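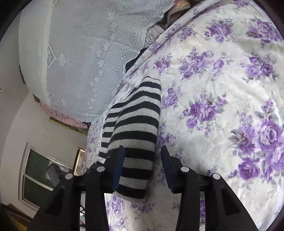 About Riltow

Riltow makes socks and bed linen, and sells them from one shop in Plilldale and by post. That's the whole business. If you were hoping for a lifestyle, there are plenty of firms who will sell you one, usually with a scented candle in the box.

We started with 2 knitting machines bought from a mill in Betton that was closing down. One of them worked. We had read a lot of sock packets by then and didn't believe most of them, and we still don't. "Anti-fatigue" is a favourite. So is "left and right foot specific", which our own feet have never noticed.

What we can say about our socks is fairly dull. The long ones are 80 per cent cotton. The cuff is ribbed and should stay up on most legs, though we have had letters from people with other legs. Stripes sell better than plain. Black and white stripes outsell everything, and we have given up trying to interest people in mustard.

The bed linen came later, through the Hegedűs print works, who had 12 old rose patterns in a drawer and thought there was no call for them. We weren't sure either. We ordered 2,000 metres of cotton, which was too much, and it took until the second December to shift it. Purple roses went first.

We don't give thread counts in large type. A high number tells you less than the trade would like — wash a sheet a few times and see how you get on with it. Ours can be returned after washing. Socks can too, within reason, and please send both.

We are sometimes asked whether we are sustainable. We mend what comes back if it can be mended and sell it cheaply in the shop. Beyond that we would want to see the sums before putting a leaf on the label.

Odd socks are sold singly from the basket by the till.

Page last changed 3/17/22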